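Open afternoon at the Stollow workshop

Our robotics workshop in Stollow opened its doors to members and neighbours on February 7, 2022. The booking list closed at 80 names, and we ran four tours of 20 people each. Paraschiva Nistor led all of them and took questions at the bench afterwards.

Most of the talk was about the two-armed table, which the Uver group uses for handling everyday household items. The task on show involved a bread basket and a red cube. Paraschiva explained that woven rims are awkward to grip, as the strands give a little and the edge is never quite the same height twice. She asked people to watch the corner of the basket and ignore the rest of the arm.

The basket task, with the black arm at work:

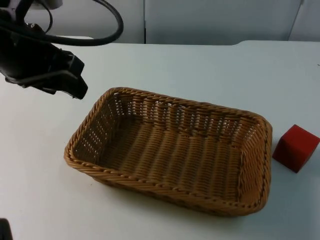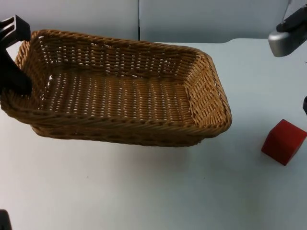
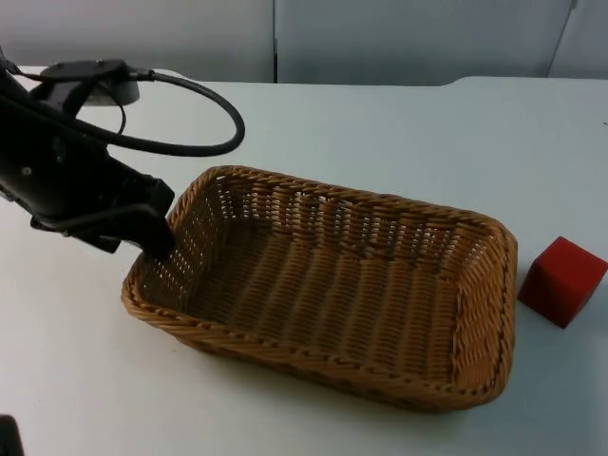
Questions from visitors

Several people asked how long it takes to teach the arms a new job. Paraschiva said the basket task had needed 252 practice runs, spread over roughly 11 working days, and that a change of basket would mean doing a good part of it again. Someone from Basen wanted to know if the arms could fold towels. They can't yet.

The next open afternoon is planned for June. Places will go to those on the waiting list first. To be added, leave your name at the front desk or write to the Surdu office. Parking is behind the building, and the side door has no step.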